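Colour coding in storage

Colour coding in storage is the practice of giving containers, shelves or labels a fixed colour so that people can tell what belongs in them without reading. It is used in kitchens, hospitals, warehouses, schools and private homes. Supporters say that it saves time and prevents mistakes. The evidence for the second claim is thinner than its popularity suggests, and much of what is written on the subject comes from firms that sell coloured containers.

Background

Marking goods by colour is old, and no single inventor can be named with any confidence. Merchants used dyed cord, wax and painted marks long before moulded plastic was available. A story often repeated in trade leaflets holds that the modern system began with a grain merchant who painted his barrels to help workers who could not read. The leaflets disagree on the country, the century and the colour of the barrels, and none gives a source.

Cheap plastic changed the practice more than any theory did. Once a bin could be made in any shade for the same price, makers began to offer sets, and buyers who owned a set looked for a reason to use the colours. Red, blue, green and yellow became the usual four, largely because those pigments were cheap and easy to tell apart under poor lighting.

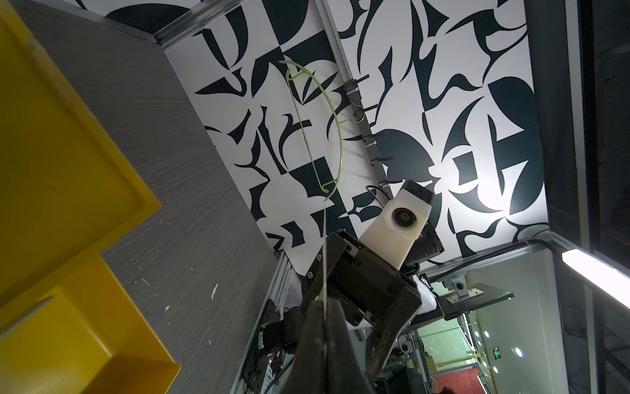 There has never been a general agreement on what each colour should mean. Yellow may stand for caution in one building, for cleaning supplies in the next and for lost property in a third. Some trades have fixed rules of their own, but these seldom match one another, and a worker who moves between trades must learn the system afresh.

Claims and evidence

The figure most often quoted in favour of colour coding comes from the storage firm Plendero, whose sales booklet states that sorting errors fell by 37 per cent after coloured bins were brought in. The booklet does not say how an error was defined. It also mentions, in a footnote, that the shelves were moved and the staff retrained in the same month. Either change could account for the result.

A more careful study was carried out by Ga-eun Jang at the Trarnine depot, where 1403 returned items were sorted under three arrangements: plain bins with printed labels, coloured bins with printed labels, and coloured bins alone. Coloured bins with labels were slightly faster than plain ones. Coloured bins alone were the slowest of the three and gave the most mistakes, chiefly among staff who had joined recently. Jang's report, issued in March 2022, concluded that colour works as a reminder for people who already know the system and does little for those who do not.

The study has its own limits. All the sorters worked at one depot, the goods were of similar size, and the trial was too short to show whether the newer staff would have caught up. It is nonetheless cited less often than the Plendero booklet — perhaps because its findings are harder to put on a poster.

Common problems

Drift

A system that starts out tidy tends to loosen. When the blue bins are full, someone uses a green one, and the exception becomes a habit. A stock check at Jandby, a supplier of craft materials, found 227 containers holding something other than what their colour called for. The firm had described its scheme as fully in force.

Colour vision

Red and green are hard to tell apart for a fair number of people, yet the two are regularly given opposite meanings. Adding a shape or a word to the label solves the problem at almost no cost. Many schemes leave it out on the grounds of neatness.

Too many categories

Makers offer ever larger ranges. The Toprak catalogue lists 12 shades, two of which are called sand and straw. Few users can recall the meaning of more than six or seven colours without a chart, and a chart brings back the reading that the colours were meant to replace.

Fading and replacement

Plastic changes colour with age and sunlight, and a replacement bought years later may not match the original. Makers also drop shades without much notice. Large users sometimes buy spares in advance — a cost that is left out of most estimates of what a scheme will save.
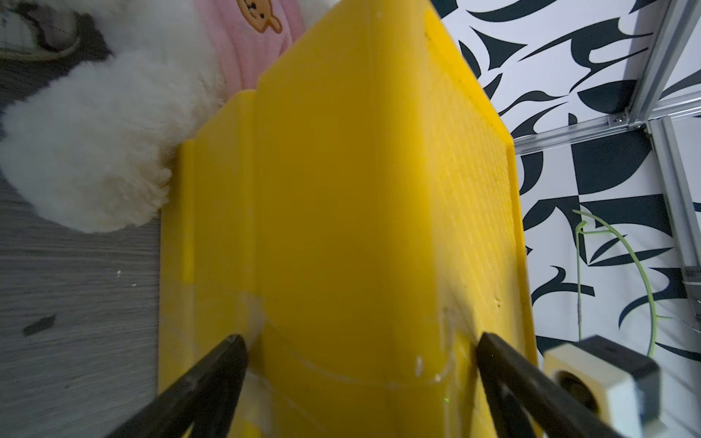 Use in the home

Household guides took up colour coding with enthusiasm, usually for toys, laundry and paperwork. The case for it is weakest here. A home has few users, most of whom already know where things are kept, and the contents of a cupboard change more often than those of a stockroom. Clear containers or a handwritten label do the same job and need no system to be remembered.

Claims that coloured boxes teach small children to tidy up are widespread. They rest mainly on parents' accounts collected by sellers, and no trial comparing coloured boxes with plain ones is cited in the guides that make them.

See also

Inventory control
Labelling
Shelf marking
Stocktaking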